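Des nouvelles du bras de l'atelier Geratier
30/11/2021 — par la rédaction de la lettre

Bon, vous êtes plusieurs à me demander où en est le bras depuis le mois de mai, alors je prends la plume (enfin, le clavier, avec de la colle sur deux doigts). Il bouge ! Il bouge même plutôt bien, et il commence à poser les choses là où je voudrais qu'il les pose, à peu près une fois sur deux.

Pour ceux qui ont raté les épisodes précédents : on s'est lancés dans un petit bras à deux doigts, monté sur du profilé aluminium, avec l'idée de lui apprendre à ranger. Pas l'atelier entier, hein, je ne rêve pas, mais de petites choses souples posées sur un plateau. Le nom de code, c'est Minja, ne cherchez pas, ça vient d'un vieux carton.

Le gros morceau de l'automne, ça a été les doigts. La première paire, imprimée un peu vite, pliait dès qu'on serrait. La suivante était tellement rigide qu'elle marquait le plateau, et vu son état on n'avait pas besoin de ça ! J'ai fini par refaire le dessin un dimanche, plus effilé vers la pointe, avec une base plus épaisse. On les a gardés noirs, c'était la bobine qui restait. Et puis on a déplacé la petite caméra au poignet, ce qui change tout : quand on pilote, on regarde exactement entre les deux doigts au lieu de se tordre le cou au-dessus de la table.

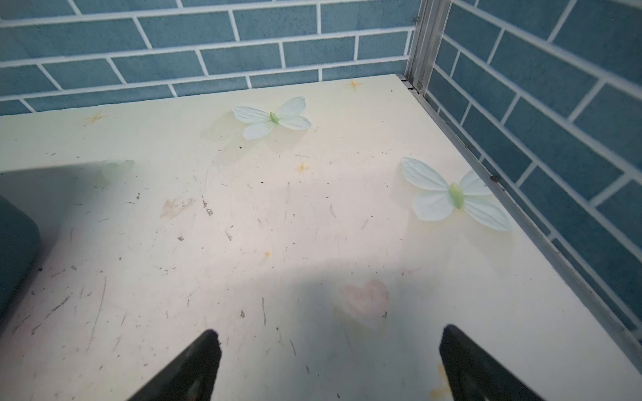

Ensuite il y a eu l'histoire du zéro. Chaque fois qu'on coupait le courant, le bras se réveillait persuadé d'être ailleurs, et il fallait le recaler à la main, articulation par articulation. J'ai perdu deux soirées là-dessus. La solution était dans le fichier de réglages de Clistedine, notre logiciel de commande maison : une valeur à 208 qui aurait dû être à 200, tapée par moi, je plaide coupable. Depuis, il se recale tout seul au démarrage, et je peux boire mon café pendant ce temps-là.

Reste le câblage. Je sais, je sais, on avait promis des gaines partout. Pour l'instant, l'orange et le rouge font une boucle à l'air libre près d'un moteur, et je surveille ça du coin de l'œil à chaque grand mouvement. La prochaine commande chez Koltasus comprend de la gaine tressée et 40 colliers, et cette fois je m'y colle avant de rajouter quoi que ce soit d'autre (promis, juré).

Côté exercices, on est passés aux chaussons. C'est beaucoup plus amusant que les cubes en mousse, et beaucoup plus vache aussi ! Un chausson, ça s'écrase, ça pivote, ça présente une pointe arrondie sur laquelle les doigts glissent. Le feutre gris, la toile beige, celui avec la carte ancienne, celui imprimé façon journal : la pince les aborde tous de la même façon pour le moment, et c'est bien le problème. J'aimerais qu'elle serre moins fort et qu'elle descende un peu plus bas avant de fermer. Pour l'alignement, on vise les pointes toutes du même côté, bien côte à côte, et je vous assure qu'on devient très pointilleux sur la question au bout d'une heure.
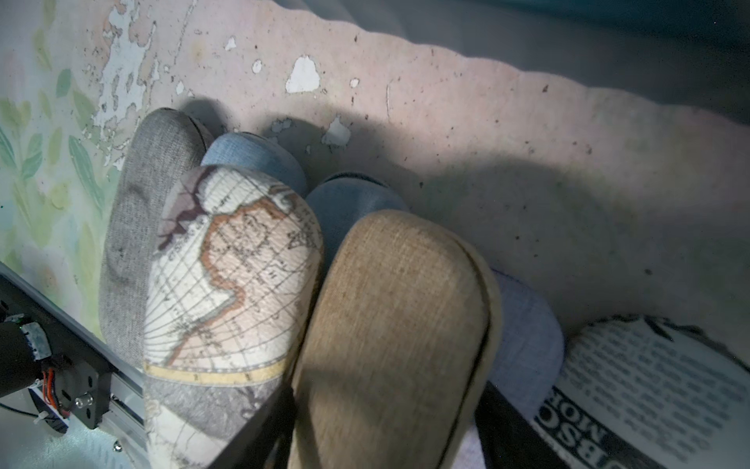

Un lecteur nous a écrit après la dernière lettre pour suggérer de coller une bande de silicone fin à l'intérieur des doigts, sur le dernier tiers seulement, et de ralentir la fermeture de moitié. D'après lui, sur du tissu, c'est presque toujours la vitesse qui fait pivoter la pièce, bien plus que la force. Il ajoute qu'il vaut mieux attraper un chausson par le bord de l'ouverture que par la pointe, et qu'il a mis un hiver à s'en convaincre.

Je prends tout ! Le silicone est déjà découpé, il attend sur l'étagère du fond. Pour la prise par le bord, il faudra que je revoie l'angle du poignet, qui bute un peu tôt — j'ai une idée de cale, je vous raconterai si elle tient. En attendant, si l'un de vous a de vieux chaussons dépareillés, de préférence à semelle fine, déposez-les dans le bac à l'entrée de l'atelier.

À lire aussi
Imprimer des doigts de pince qui ne plient pas
Clistedine : retrouver ses réglages après une mise à jour
Le profilé aluminium, nos coupes et nos ratés
Minja, premiers tours de vis

Atelier Geratier — Nous écrire — Se désabonner — Tous droits réservés — Haut de page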